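March, by the Bolham kennels desk
2 min read

Wistis Dog Shelter, Bolham: kennel block and meeting room checklist

1. Outer gate and double latch. Pass. The lower latch is stiff and wants oil before the next intake.

2. Kennel runs, mesh and drains. Pass with comment. Run 6 has a bent wire at nose height. Clip it and file the end.
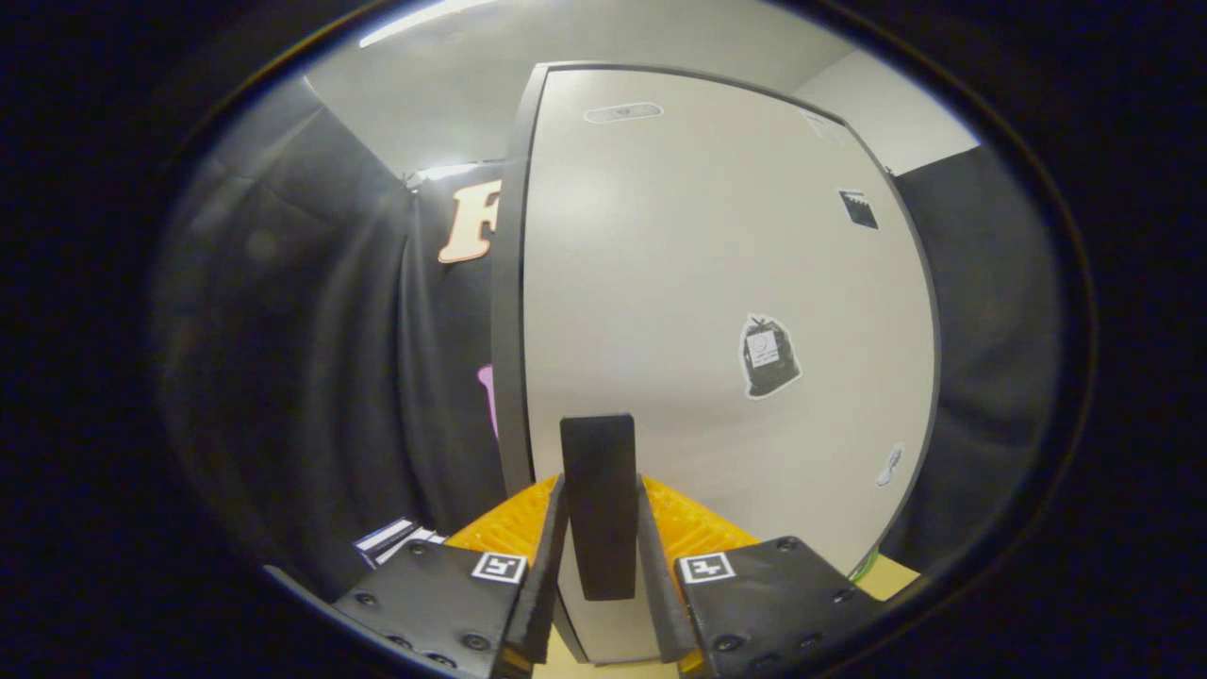

3. Food store. Fail. Dry food was stacked against the outside wall, and one sack was torn. Move the lot to the Alipour bins and keep the lids shut. Stock on the day was 200 kg.

4. Water bowls and hose. Pass. The hose reel leaks at the joint, so keep leads and bedding away from it. Meter reading 1,855.

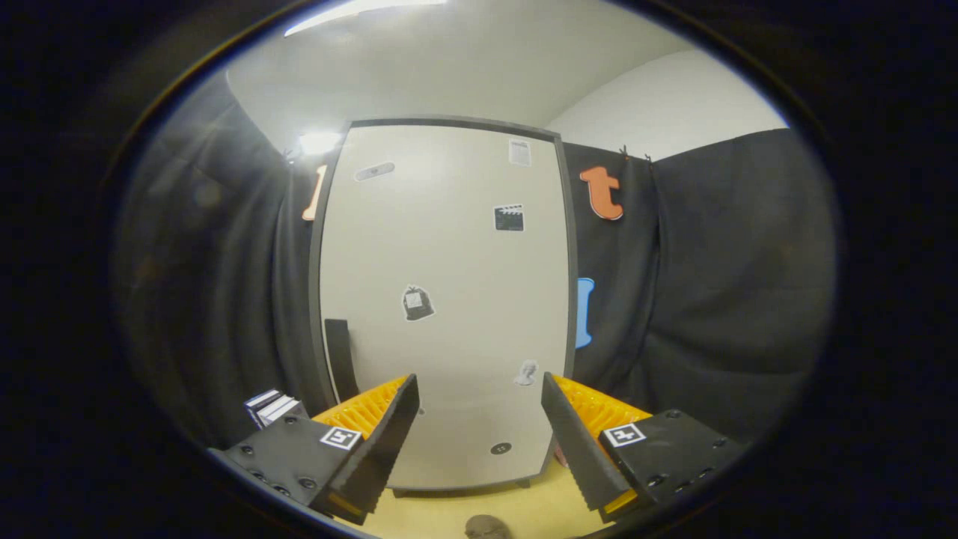 Dogs meeting new owners need a clear floor and a door that closes fully. Keep leads on until it is shut. Where a room has black curtains, as in the small one with the tall white board, check that the hems don't trail where a puppy could chew them. Result: pass.

5. First aid box. Eye wash missing. Reorder from Zimosent and check again before evening feed.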